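Progress Report: Equipment Planning, Home Tasks Project
Prepared by Ileana Cozma for Darlene McIntyre, Costora
Period covered: January through April

1. Status

The equipment plan is on schedule except for the second arm. Four of the five purchase requests in the original plan have been approved. The fifth, for replacement gripper fingers, has been rewritten and is attached to this report for your decision.

Work in the furnished apartment started in February. By the end of April we had logged 492 recorded runs against a target of 1,000 for the full grant. The pace picked up in March, when Carter Hiebert joined the sessions full time, and we expect to reach the target without asking for an extension.

2. Gripper fingers and consumables

The original budget treated fingers as part of the arm and gave them no line of their own. We now think that was a mistake. The bare fingers slip on knobs, glossy panels and door handles, so we wrap them in tape. Tape is cheap, but it wrinkles and lifts at the edges, and once that starts the grip is different from one session to the next. Rewrapping also takes time out of the session. 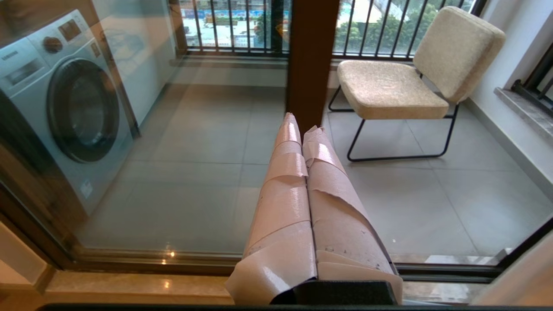
Carter asked two suppliers for molded fingertip covers that fit our parallel gripper. Gruvau quoted $244 per set of two, with delivery in three weeks. Beaudoin came in lower per set but has a minimum order larger than we can use before the covers age out. We recommend Gruvau, with an initial order of four sets, for a total of $976 before shipping. We would keep taping as a fallback and have left a small amount in the consumables line for it.

3. Second arm

Mesell moved the delivery date from April to June. The price is unchanged and no deposit has been paid. Josée Lemieux has asked them to confirm the new date in writing before we sign. If they can't, we would like permission to reopen the bid. The delay doesn't affect the current runs, which use one arm, but two-arm tasks such as folding bedding will have to wait.

4. Work sites

The apartment lease covers the living area, kitchen and balcony. We had left the balcony out of the first plan and have since added it for laundry tasks and for moving between rooms through the sliding door. Glass and strong daylight are harder on the cameras than anything indoors, and Colleen Hawthorne is pricing replacement wrist cameras with better exposure control. No request yet. She wants to try the settings on the present camera first.

5. Budget position

Spending is below plan, entirely on account of the second arm. Travel is slightly over because of two extra trips to collect repaired parts. We can cover that inside the existing total.

6. Decisions requested

Approval of the fingertip cover order from Gruvau.
Permission to reopen the second arm bid if Mesell does not confirm within 30 days.
Agreement to move finger replacements into their own budget line for next year.

The full spending table and both supplier quotes are in the attachments. Questions on the quotes can go directly to Carter.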